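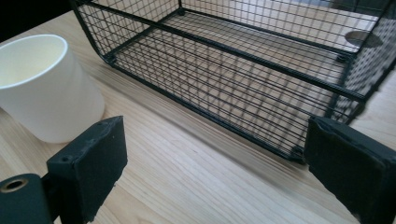
White cup, black wire basket, and the table for once.

So the basket finally came. Ordered it in June from Trallora, then forgot I ordered it, then got the shipping email and had to think about what it was. Black wire mesh, open top, bigger than I pictured. I measured the shelf before buying and did not measure the basket. Classic.

Plan was tea stuff. All of it. The tins, the little packets that slide out of the box every time I open the cupboard, the honey. Right now it lives in 3 different places and one of them is a shoebox. I want to pull one thing down in the morning and be done.

Problem 1, small packets. Wires are close together but I still don't trust it with the flat ones. Might line the bottom with a dish towel. Or cut up that cork mat from Sirnen that I never liked anyway.

Problem 2, it's too long for the shelf if I go straight in. Sideways might work. Haven't tried, dinner was on.

The cup is staying out regardless. It's my pen cup half the week and my coffee cup the other half and yes I wash it inbetween. Plain white, straight sides, nothing on it. I had 2 and broke one on the faucet.

Also can we talk about the table. I love that pale wood so much and I never see it becuase there's always mail on it. Wiped it down with the Fluso stuff, smells like oranges, kind of strong. Window open for an hour.

Tomorrow: towel, tins, try the shelf sideways. If it doesn't fit it goes by the door for hats and gloves. Ok, rice is boiling over, gotta go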